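Buscar en el catálogo Introduce un término Buscar

Polunier: licencia de simulación para planificar compras de robots

9/3/24
Redacción de Privomix

Polunier es un paquete de entornos interiores simulados para equipos que tienen que decidir qué brazo comprar y prefieren probar antes la tarea en pantalla. Incluye despachos, habitaciones abuhardilladas y cocinas, con mobiliario que se puede mover o sustituir. La licencia básica cubre 2 puestos y cuesta 2269 euros al año, impuestos no incluidos.

Para preparar un presupuesto conviene empezar por la tarea: qué objeto hay que coger, a qué altura está y qué muebles quedan en medio. Una pelota pequeña sobre un teclado obliga a estudiar el alcance y el acceso por encima de la silla. 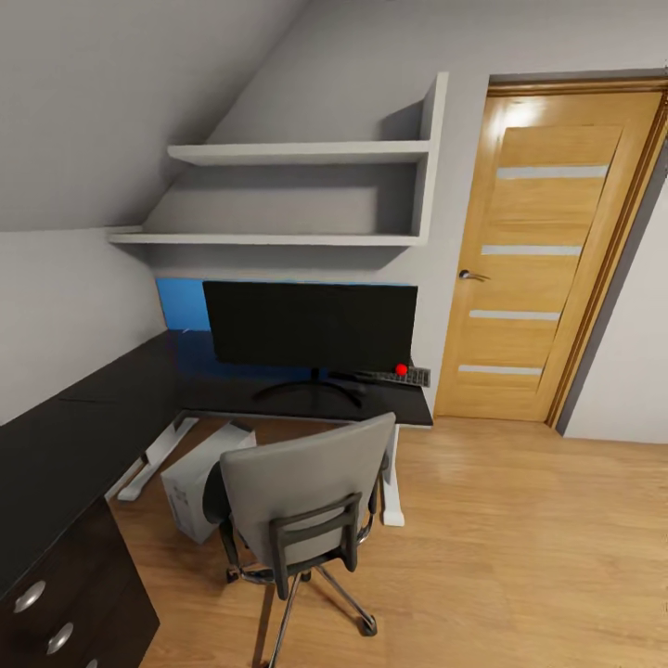 El precio del brazo es solo una parte. Hay que sumar la pinza, la base o el carro, el controlador y las horas de integración. La plantilla de costes Ondton viene con la licencia y tiene 63 partidas; las que no se usan se dejan a cero.

Los modelos de brazo se cargan aparte. Si el suyo no figura en la lista, el módulo Mackay permite importarlo, con un suplemento que se indica en la oferta.

Plazo de activación: 30 días desde el pedido. Los pedidos recibidos en septiembre se facturan con la tarifa vigente. No se admiten devoluciones una vez activada la licencia.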